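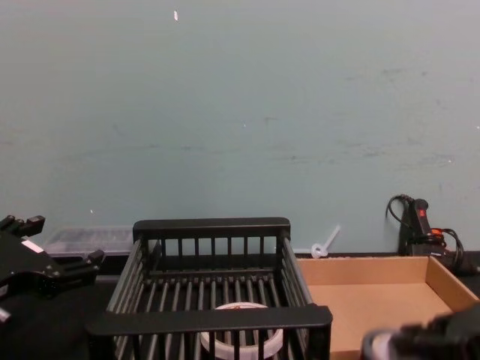 Finger stalls on the Hestcombe workstation have one common cause: a fingertip catches on a fixed edge and the drive keeps pushing until the current limit trips. The arm then holds its last position and the status light turns red. Baskets with open bars produce this fault more often than solid trays. With a black dish rack basket beside a shallow cardboard tray, a finger reaching for a round white piece on the basket floor has bars below it and a thick rim above it, and either can trap the tip.

Clearing the fault

1. Press the stop button before reaching into the work area. Both arms must be stopped, including the one that did not stall.

2. Wait 5 seconds and confirm that the status light is steady.

3. Select Release on the operator screen. The fingers will relax but the wrist will stay locked.

4. Lower the basket away from the finger. Do not pull on the finger – the joint pins bend easily.

5. Check both fingers for play. Any looseness must be reported to Beverley Oakley before the arm is used again.

6. Select Home, clear the table edge, and restart at low speed.

If code 153 returns on restart, leave the arm stopped and record the code in the fault log. Repeated resets can overheat the finger motor. Jordan Cropper will arrange for the gripper to be exchanged.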